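How to clean and oil a pale wooden table

Posted 5 May 2021

We have had our table since the first December in this house. The wood is very light in colour, and every cup and every plate leaves some memory on it. I am not a carpenter, but I have done this job many times now and I want to write down the way that works for me.

What you need

Two soft cotton cloths, old T-shirts are fine
A bowl of warm water with a little dish soap
One sheet of 800 grit sandpaper
Clear oil for furniture, I use the one from Burer
A pencil eraser, the white kind

Step 1. Take everything off and wash

Wipe away the crumbs first, then wash with the soapy cloth. Squeeze the cloth very well before it touches the wood, it should be damp and not more. Go along the grain and dry at once with the second cloth. Let the table stand for one hour.

Step 2. Look for the marks

Do this in daylight and not under the lamp. Bend down until your eyes are near the height of the table top and move your head slowly from side to side. A scuff that you cannot see from above will often show itself from the low side.
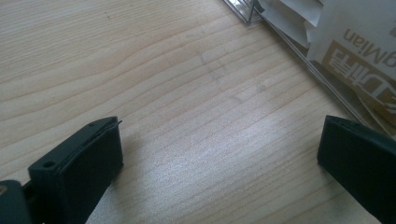 On a pale top the faint grey scuffs are easy to mistake for grain. The grain continues as a long line, but a scuff stops after a short way. I put a small piece of paper tape next to each one, so I can find it again.

Step 3. Remove the marks

Try the eraser first, with light pressure. Many grey scuffs are only colour left by another object, and they will go away like this. If the mark stays, fold the sandpaper small and rub gently along the grain, ten strokes, then feel with your finger. Do not sand in circles. If your table has veneer, please skip the sandpaper — the layer is very thin.

Step 4. Oil

Wipe off all the dust. For a table of 159 cm by 70 cm I use 25 ml of oil. Pour it on the cloth, spread it thin, wait 15 minutes and wipe off what the wood did not drink. Leave the table overnight before you put anything on it.

Spread the oily cloth flat outside to dry. It can catch fire by itself if you leave it in a ball.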